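Keeping a ten-year-old desktop useful as the family photo archive, a thread. Written up for my cousins, who keep asking. December 19, 2023 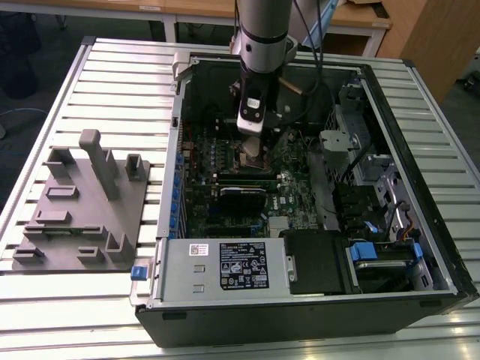

1/ Our family has photos going back four generations and until last winter they were in 70 shoeboxes, albums and envelopes. My aunt Pierina Carbone kept most of them in Bustham. I took over the scanning in February. Everything lives on an old desktop tower. You don't need anything newer for this. A black case with a side panel that comes off, a green motherboard and a graphics card will hold and serve scans all day.

2/ What matters is the order you do things in. I scanned first and sorted later, and I regret it. Sort first. Put the prints in piles by decade on a big table, then by branch of the family, then by event if you can tell.

3/ Write on the envelope, never on the print. Soft pencil if you must write on the back of something. Ballpoint shows through on thin paper, and I have three wedding pictures that prove it.

4/ Resolution. I used 600 dpi for small prints and 300 for anything bigger than a postcard. I tried 1200 on one album and the files were huge and I couldn't see any difference in the faces. Slides are a separate job and I haven't finished those.

5/ File names. Year, branch, place, number. If I don't know the year I put the decade and an x, so 196x. Don't put people's names in the file name. You will get them wrong and then have to rename everything.

6/ Names go in a spreadsheet. One row per photo, one column for who is in it, one for who told me. The second column turned out to be the useful one. Two aunts will give you two names for the same man.

7/ Anca Olteanu is my mother's second cousin and she identified 212 pictures over the phone. I mailed her paper copies with numbers on the back and she read the numbers out. She doesn't like looking at pictures on a screen, and paper was faster anyway.

8/ For Vlad (my great-uncle, the one with the accordion) we had 80 pictures and only four had a date. I dated a lot of the others by the car. He bought a different one every few years and my mother remembered all of them in order.

9/ Copies. One on the tower, one on an external drive in my closet, one on a drive at my sister's house. I swap my sister's drive when I visit. Label the drives with the date of the last copy. I used masking tape.

10/ Open a few old files every couple of months and look at them. Pick ones from the middle of a folder. I found one folder of scans that stopped halfway down each picture and had to redo the whole envelope.

11/ The albums with sticky pages are the worst. I didn't pull anything off those. I scanned the full page, cropped the pictures out afterward and kept the page scan too, captions and all.

12/ Still to do: the slides, the box of negatives, and 100 prints with no names at all. I'm bringing those to the reunion with a pencil and a stack of envelopes. If you have albums at your place, bring them too and I'll scan them there.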